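Foro Familias y Turnos > La vida en casa > ¿Le esperamos despiertos o no?

Bikus
Viernes 10 de agosto

Buenas noches a todos. Escribo desde Funen, y pido perdón de antemano si hay errores, porque el español lo aprendí de adulta y todavía lo escribo despacio.

Mi marido trabaja por turnos en un almacén de Kurstead, a 248 kilómetros de nuestra casa. Se marcha el lunes muy temprano y regresa el viernes por la noche. Según el papel, termina a las ocho. En la realidad, la hora de llegada es un misterio. El viernes pasado prometió estar para la cena, y entró por la puerta a las dos de la madrugada. Los niños se habían dormido en el sofá con los zapatos puestos, y el arroz estaba como una piedra.

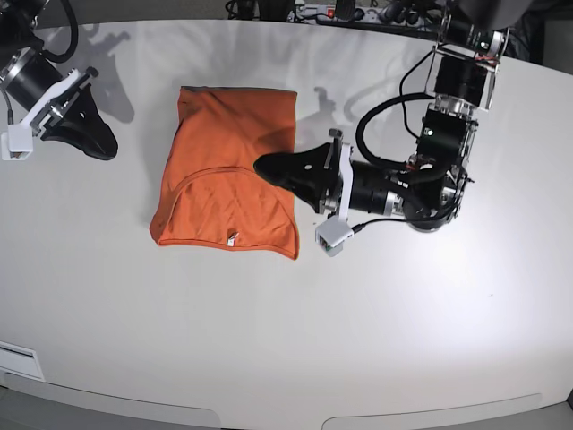

Mi hija mayor tiene nueve años y el pequeño tiene cinco. Los dos insisten en esperar a su padre, y yo no sé decir que no, porque durante la semana solamente le oyen por teléfono. Pero el sábado están cansados, se pelean por cualquier cosa, y el día que debería ser bonito lo pasamos separando a los dos. ¿Cómo lo hacen ustedes? ¿Les permiten esperar, o los mandan a la cama a la hora normal?

tortilla_fria
A la cama. Sin discusión. Mi mujer es enfermera y llega cuando puede, y los míos saben que la ven en el desayuno. Los primeros meses lloraban, luego ya no.

marea_baja
Pues yo no estoy de acuerdo con tortilla_fria. La infancia dura poco y un viernes con sueño no le hace daño a ningún niño. Mi padre era camionero y lo que más recuerdo es el ruido de la llave en la puerta y salir corriendo en pijama. Si me hubieran mandado a dormir, no tendría ese recuerdo.

tortilla_fria
Tú eras la niña, no la que tenía que aguantarlos el sábado. Pregúntale a tu madre qué recuerda ella.

marea_baja
Se lo pregunté hace tiempo y se rió, así que mal recuerdo no será.

Sriwong
Hola, Bikus. Yo también escribo en un idioma prestado, de modo que nos entenderemos bien.

En mi casa hicimos las dos cosas, y ninguna funcionó del todo. Al final lo que ayudó fue fijar una hora. Si el padre llega antes de las diez, se le espera con la cena. Si a las diez no ha llegado, todos a dormir, y él entra en el cuarto y les da un beso aunque no se enteren. Los míos preguntaban siempre por la mañana: «¿Vino a darme el beso?». La respuesta tenía que ser verdadera, y mi marido lo sabía.

Una cosa más, que quizás parece pequeña. Pídele que no llame cada media hora para decir que ya casi sale. Con cada llamada los niños se despiertan otra vez y empieza todo de nuevo. Una sola llamada, cuando ya esté en el coche, y manos libres, por favor.

Bikus
Gracias, Sriwong. Lo de las llamadas es exactamente lo que ocurre en mi casa. El viernes llamó a las ocho, a las nueve menos cuarto, a las diez y después otra vez desde la gasolinera. Yo le agradecía que avisara, pero no había pensado en el efecto.

¿Y qué hacen con el sábado? Él quiere dormir, yo quiero que me ayude, y los niños quieren las dos cosas menos la de dormir.

Sriwong
El sábado hay que repartirlo, aunque suene poco romántico. En mi casa él duerme hasta las once, y yo no le despierto ni si se quema la cocina. Después de comer salgo yo sola, más de 60 minutos, sin explicar adónde voy.

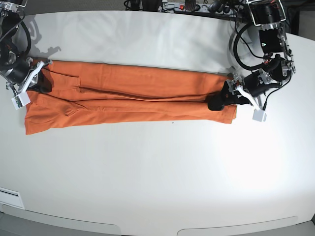
La maleta de la semana es la otra causa de peleas, y conviene hablarlo antes de que llegue el domingo. Durante dos años la preparé yo, siempre a última hora y de mal humor. Ahora la hace él con los niños, encima de la mesa grande. Los pantalones se doblan primero a lo largo, una pierna sobre la otra, como los naranjas de la foto, hasta que queda una tira estrecha; mis hijos después la enrollan desde abajo. No queda perfecto, pero es un rato que pasan los tres juntos y yo no toco nada.

marea_baja
Me gusta lo de la maleta, aunque con mis hijos acabarían los calcetines dentro del microondas.

tortilla_fria
Lo de dormir hasta las once me parece un lujo. Yo también trabajo toda la semana, y encima con los niños. Si uno se levanta tarde el sábado, el otro el domingo. Lo justo es eso.

Sriwong
Sí, tortilla_fria, tienes razón, y no lo escribí completo. El domingo duermo yo. Él hace el desayuno — tostadas, siempre tostadas — y cierra la puerta del pasillo.

Bikus
He leído todo dos veces, la segunda con mi marido por teléfono. Está de acuerdo con la hora límite, aunque él propone las diez y media y yo las nueve y media, de manera que serán las diez. La maleta la acepta. Del desayuno del domingo todavía no hemos hablado.

Hoy es viernes y son las nueve y diez. Ha llamado una sola vez. La mayor está mirando por la ventana, y el pequeño ya se ha quitado los zapatos.

marea_baja
¡Cuéntanos mañana a qué hora llegó!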